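**Ticket 3812 - Right gripper drops out of tracking during floor pushes**
Project: Laken
Opened by: Chepkoech Gachanja
Status: open, workaround in place

**4/21/25, first entry**

OK so, starting a proper log for this one, because I've been explaining it to people in the hallway for too long and everybody gets a slightly different version!

We're recording demos for the slide-and-square task. You sit on the floor with a gripper in each hand, you push a flat rectangular thing until it lines up with a mark, you let go, you back off. The pose of each hand comes from the marker cube on the gripper. Left hand is great. Right hand is great too, until I bring it down low and turn my wrist in, and then the pose jumps sideways and comes back a moment later like nothing happened.

It isn't every take. Out of the last 48 takes I'd call the bad ones scattered - there's a run of good ones, then a couple of bad ones, then good again. The viewer doesn't complain. The only way I spotted it was scrubbing through the replay in Sesent and watching the right hand teleport.

What I've tried so far:

- Restarted the recorder. No change.
- Swapped the cable on the right gripper. No change, and I managed to unplug the left one while doing it, so scratch one take.
- Wiped both cubes with a dry cloth. Maybe better? I don't trust it.
- Re-ran the hand calibration from scratch. Fine at chest height, same jump near the floor.
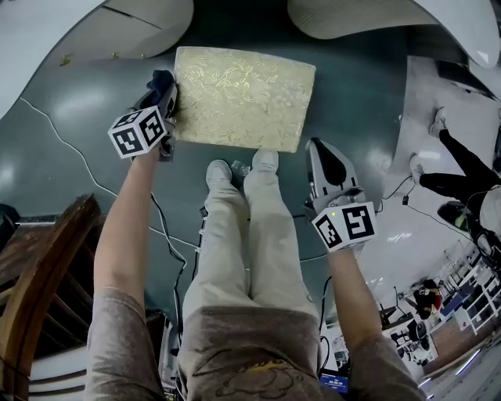
Danylo (Onyshchenko, he wrote most of the tracker) looked at my log and asked if I was on the old config. I was. The old one throws away a cube face when it's seen at a steep angle, and if that leaves it with a single face it guesses, and the guess can flip. So I've moved to the new config, which holds the last good pose for a bit before it gives up. He also wants the raw detections and not only the merged track, so from here on I'm saving both. Files are big. Sorry, disk.

**Second entry, after lunch**

New config is in. I did another 40 takes with it. The jump is smaller now but it's still there, and now I also get a little freeze before it, which for training is probably just as bad? A frozen hand looks like a very confident hand. Nassoro said the same thing when he saw the plot, in fewer words.

Settings as they stand, so I don't have to dig through chat again:

```
profile: floor_push
keep_raw: true
hold_last_pose: on
reject_steep_faces: off
```

I also tried doing the push with just the left hand and parking the right one out of the way. Zero jumps. Which sounds like good news until you remember that the whole task is supposed to be two-handed, with the right hand there to stop the thing from swinging around. Lieselotte's policy from the first batch learned to push with one hand and shove it in a big lazy arc, and she's asked me very nicely not to give her more of those.

**Third entry**

Florêncio asked whether it could be me and not the tracker. Fair question! So I went through my own posture, which is a weird thing to do with a log file. When I lean forward my right elbow comes in and my forearm rolls, and the cube turns with it. At that point there's one face properly toward the head camera and the others are edge-on. I watched the raw detections and yes, face count goes from two to one right where the track jumps. Same spot in every bad take I checked.

So it's partly me. I'm still putting it on the tracker too, because people roll their forearms, and we can't ask every operator to sit like a statue.
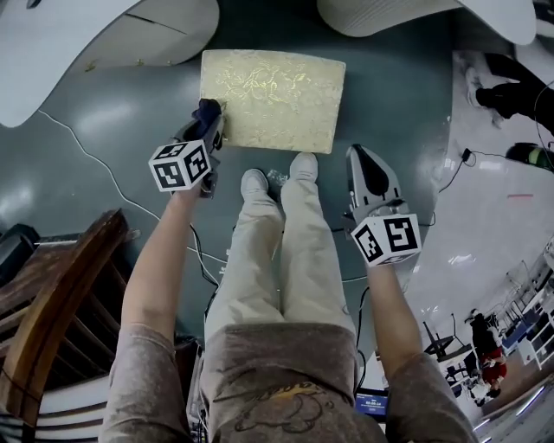

Workaround for now is all about how you hold the right hand. Keep the elbow out, keep the wrist flat, and come down to the floor from the side instead of over the top. The left one I wouldn't touch. With the padded tip up against the edge of the cream and gold piece and the right finger resting on the floor by your shoe, you've got a decent starting pose, and you can see two faces of the right cube from where your head is. If you look down and only see one, move before you start the push. I've been doing that check out loud like a pilot and it does help.

Two more habits I'd like everyone to pick up while this is open. Sit still for a beat before the first contact so the tracker has a clean pose to hold on to. And keep an eye on your cables before you scoot backward (see: unplugged left gripper, first entry).

With the wrist thing in place I ran one more short batch and got a single jump, and that one was a take where I got lazy and came in over the top. I've tagged it `bad_pose_right` and kept it, since Danylo wants examples that fail on purpose.

**Still open**

- Danylo: does the hold need a limit? Right now a frozen pose can run long enough to cover the whole contact, and I'd rather see a gap there than a made-up hand.
- Nassoro: can the Mbwambo export flag any take where the right cube drops to one face? I'm doing it by eye and the target for this task is 1000 clean takes, so please, please.
- Lieselotte: leave the first batch out of the next training run until I've gone back through it. The left-hand tracks look usable, but I haven't checked the right ones at all.
- Me: try the right cube turned a bit on its mount. If that fixes it we'll need to redo the calibration for everybody, so I'm not touching it until Florêncio's session is done.

Leaving the ticket open. If you see the jump on the *left* hand, add it here with the take number and don't start a new ticket.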